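打印本文 | 电邮发送给朋友

4 停止之后的运动:对一次故障的重新审查

4.1 事件与现有说法

Falilham 台面任务在八月的一轮运行中发生过一次停止后运动。操作员按下急停,机械臂停住;急停释放并复位后,操作员尚未下达任何新指令,末端就向工具台一侧移动了 40 毫米,随后被再次停下。没有人受伤,台面物品也没有损坏记录。若按通常的统计口径,这次运行会以“任务中断”收进表格,与抓取失败、物体滑落列在一起,读者无从知道其中有一次属于安全问题。

我们手中关于此事的书面说法有两份。一份是控制器 Tusum 自动生成的事件日志,另一份是 Tomaszewski 在事后提交的分析。后者的结论写得很干脆:视觉模块在停止期间丢失了目标物,复位后重新估计出的位姿与原位姿有偏差,控制器为消除偏差而产生了一段“修正运动”。分析据此建议提高视觉模块的重识别精度,并把事件归类为感知故障。

我们不接受这一归类,至少不接受它现有的论证方式。即使位姿估计确有偏差,一台刚刚从急停中恢复的机械臂也不该在无人确认的情况下去修正它。感知误差可以解释运动的方向和幅度,解释不了运动为何被允许发生。把两个问题合成一个,后果是整改经费流向视觉,而复位逻辑原样保留。

4.2 日志能证明什么

Tusum 日志的时间分辨率看上去足以还原整个过程,每条记录都有时间戳,条目之间也没有明显缺口。问题出在时间戳的来源。急停回路的状态由安全继电器上报,运动指令的状态由任务计算机上报,两者的时钟只在开机时对齐一次,此后各走各的。运行结束时我们检查了两个时钟,偏差达到 300 毫秒。对抓取成功率这类指标,这样的偏差无关紧要;对“指令是在复位之前还是之后进入队列”这个问题,它足以让答案翻转。

Tomaszewski 的分析恰恰建立在这个先后次序上。其中有一张时间线,把“复位完成”画在“修正指令生成”之前,两者相距不足偏差的一半。换言之,分析中最关键的一个间隔,落在测量手段分辨不出的范围之内。我们按相反的次序重画了同一条时间线,与日志中的每一条记录同样相容:指令在停止期间已经生成,滞留在队列中,复位之后被直接执行。

这两种次序对应的缺陷并不一样。前一种情况下,系统在恢复后作出了一个新的、错误的决定;后一种情况下,系统只是把一个旧决定执行完了。后一种更简单,也更令人不安,它不需要视觉模块出任何差错。只要停止期间有任务线程仍在运行,队列里就可能留下东西。

我们也要承认,简单不等于正确。日志同样没有证明队列假设。能够区分两者的是队列深度,而 Tusum 在出厂设置下不记录这一项。我们向维护方询问过为何不记录,得到的答复是“平时用不上”。

4.3 复现试验

为了在两种假设之间作出选择,我们安排了 40 次带急停的运行。每次运行都执行同一段搬运程序,在接近物体的阶段由操作员按下急停,等待,释放,复位,然后双手离开控制台,观察机械臂是否自行运动。末端速度上限调到最低一档,操作员站在臂展以外。队列深度由我们另行加装的记录程序写出,两个时钟在每次运行之前重新对齐。

试验的一半关闭了视觉更新,另一半保持开启。如果感知假设成立,关闭视觉更新之后运动应当消失。结果并不如此。关闭视觉更新的各次运行中同样出现了停止后运动,而且凡是出现运动的运行,队列记录里都有停止期间写入的残留指令;队列为空的运行则一次也没有动过。

这一结果支持队列假设,但我们不愿意把话说得太满。第一,加装的记录程序本身占用任务计算机的资源,有可能改变线程调度,使残留指令比原先更容易出现。我们试过降低它的写入频率,现象仍在,但没有办法在完全不记录的条件下观察队列。第二,低速条件下的接近阶段比正常运行长得多,急停落在指令生成窗口内的机会也随之增加。试验中残留指令出现的频率因此不能当作正常运行的故障率来引用。已经有内部文件这样引用了,我们认为应当撤回。第三,最初那次事件发生时没有队列记录,我们证明的是同样的运动可以由残留队列产生,没有证明那一次就是如此。

至于感知假设,它也没有被彻底排除。在开启视觉更新的运行里,停止后运动的终点比关闭时更分散,说明位姿估计确实参与了运动的形成。只是它参与的是“往哪里动”,而“动不动”由另一处决定。

4.4 对 Woment 监测层的评价

事件发生时,台面系统已装有 Woment 监测层。按其说明,该层在机械臂进入限制区域或速度异常时触发保护性停止。部分内部讨论认为,既然末端最终停下来了,就说明监测层起了作用。这种说法我们看了几遍,找不到依据。

日志中的第二次停止由急停回路触发,也就是由人手触发。Woment 在整个过程中没有输出任何报警。这并不奇怪:它的判据是位置和速度,而那段运动既没有越界,也没有超速。一段幅度很小、速度正常、位于允许区域之内的运动,在监测层看来与正常工作没有区别。它唯一的异常之处是没有人要求它发生,而 Woment 的输入里没有“是否有人要求”这一项。

监测层的限制区域设在台面边缘以外 300 毫米处。这个数值在设计文件中没有推导过程,我们追溯到的最早出处是一份调试笔记,笔记里也只写了数值。若机械臂从静止突然启动,而操作员正把手伸向台面整理物品,那么在末端到达限制区域之前,手早已处在运动路径上了。边界设在台面之外,保护的是站在旁边的人,保护不了正在摆放物品的人。后者恰恰是复位前后最常见的情形:停止之后,操作员通常会先伸手把物品扶正,再去复位,有时顺序相反。

我们因此对“多层防护”这一提法持保留态度。急停、监测层和操作规程在文件里列为各自独立的屏障,但就停止后运动而言,监测层看不见它,操作规程默认它不会发生,真正有效的只剩下急停本身,以及操作员的手离按钮有多近。

4.5 台面布置与急停的可达性

图 3 给出任务台面的俯视情况。白色台面上有厨房用品和玩具食物,右侧放着一台小型烤箱,急停装置在画面右下角,黄色外壳,红色按钮。滤盆放在台面中部,是那里最大的一件物品,把手朝下的一端伸向台面近侧;锅在左下角,一根长长的绿色柄搭在锅上,朝左下方伸出。

这样的布置便于任务设计,各类物品形状不同,抓取难度有高有低,台面上也留出了大片空白供放置。从安全角度看,我们关心的是另一件事。当操作员在左下方处理锅和搭在上面的器具时,急停在同一底边的另一端。既有的风险评估把急停标记为“可及”,评估时操作员站在控制台前,并没有把手伸到台面左侧。可及与否取决于人在哪里,评估表上却没有填写人的位置。

我们没有对触及时间做系统测量,因此不在这里给出数值。几位操作员说“转身就能按到”,这话也许不错,但说话的人当时都知道接下来要按急停。突然出现的运动不会预先通知任何人。

需要说明的是,图 3 不能用来支持前文关于事件过程的任何判断。滤盆周围可以看到一圈略显模糊的半透明绿色轮廓,好像挪动过位置。单独一帧给不出运动的先后,更给不出运动由谁引起。我们在审阅各方材料时,屡次见到单帧画面被当作过程证据使用,这里不打算再添一例。

4.6 修改建议及其局限

在现有证据下,我们建议的第一项修改是在急停触发时清空任务队列,并在复位后要求一次独立的启动确认。复位和启动必须是两个动作,由两个不同的按键完成。这在工业现场算不上新鲜的要求,但台面系统的控制程序由研究用途的代码逐步扩展而来,复位函数的末尾直接调用了恢复函数,多年来没有人把它们拆开。

第二项修改是让任务线程在停止期间真正停止,而非仅仅停止向驱动器发送指令。两者在平时看不出区别。只做第一项修改也能消除我们观察到的现象,但如果清空队列与线程写入之间存在竞争,残留指令仍可能在清空之后出现。我们没有观察到这种竞争,也没有理由相信 40 次运行足以暴露它。

第三项是统一时钟,并默认记录队列深度。这一项不会让系统更安全,却可以让下一次事件不必再靠猜测归类。

对于 Tomaszewski 提出的重识别精度改进,我们不反对实施,但反对把它登记为本事件的纠正措施。一旦登记,事件即可关闭,而关闭之后复位逻辑便不会再有人去看。截至 2019-01-05,登记表中的状态仍是“感知类,处理中”,我们的异议附在备注栏里。

还有一点涉及报告的口径。停止后运动目前没有单独的类别,操作员若要上报,只能在“任务中断”与“碰撞”之间挑选。没有碰到东西,就选了前者。我们翻阅了较早的运行记录,其中一些中断的备注写着“复位后略动”或“自行回位”,既无幅度,也无后续处理。这些条目究竟有多少属于同类故障,已经无法判断。说这是第一次发生,依据不足;说以前一直在发生,依据同样不足。

打印本文 | 电邮发送给朋友

图 3 任务台面俯视图。急停装置位于右下角。 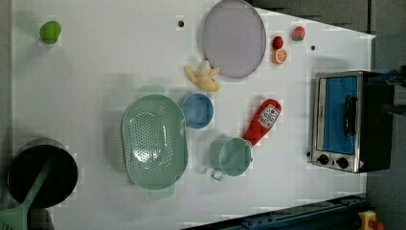

Souad Fahmy 对本节的结论有不同看法。她认为,清空队列的建议提得太早:有些任务在停下时夹爪里还握着东西,队列一旦清空,系统便不再知道自己握着什么,操作员只能手动松开夹爪,手也就又一次伸进了臂展之内。在她看来,应当先规定停止时持物的状态由谁保存、保存在哪里,再谈清空;至于复位与启动分开,她没有异议,只是问为什么要等到出了事才有人去读那个函数。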